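**Flollel cutlery range to reach shops in September**

Brudar has confirmed that Flollel, its new range of cutlery for the home, will go on sale in September. The range will be stocked by 82 independent kitchen shops, with spoons sold singly as well as in sets.

The dessert spoon has a gold-coloured bowl and a slim handle that ends in a glossy teal-green grip, with a narrow gold band where the two colours meet.
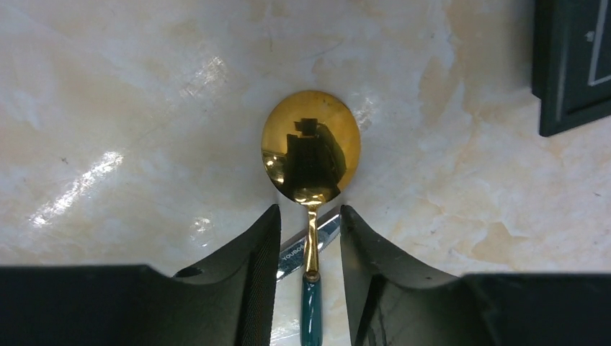
Customers asked for pieces that could be laid beside the plain steel cutlery they already own, and the range was drawn up with mixed tables in mind.

"Few households replace a whole drawer at once," said Aarti Vishwakarma, head of tableware at Brudar. "We expect most people to begin with a spoon or two – and we have priced the range accordingly."

A first run of 400 boxed sets has been set aside for existing account holders. Orders open at 9am on the first of the month.

Trade enquiries should be addressed to Vikas Yadav, Brudar sales office, extension 852.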